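# Block sorting w/ two arms — Plunside project report

Task: get three colored blocks (red, yellow, green) into a taped square on the table. Two arms share the table, each has its own policy. Question was wether training on mixed block orders beats training on one fixed order.

Data: 400 demos total, collected in May. 50 held out for checking. The rest went to training, same settings for both policies. Tan = fixed order, Brullham = mixed order.

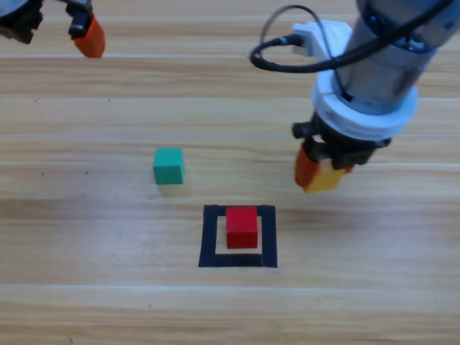

Fig. 1. Red in the square, yellow held by the right arm, green still out on the table.

Results. 147 test runs per policy. Mixed order did better when we started the blocks in odd spots. Fixed order was a bit faster but got stuck if the first block wasn't where it expected — just hovered. Didn't have time to redo it with a new seed.

Third block is the hard part. Square is small, two blocks already eat most of the room, and the wrist view is mostly fingers and whatever block is being held. Most of our failures are here, for both policys.
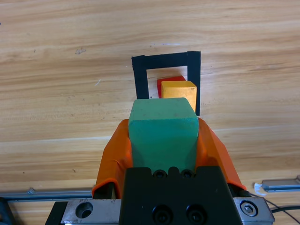

*Last changed: 25 December 2019*

Wrist view with green in the fingers, yellow and red inside the tape. Red is mostly hidden behind yellow. We think this is why the side camera helps so much — dropping it hurt Brullham more than Tan.

To do: 2 more seeds, bigger square, rerun on the Nemport table.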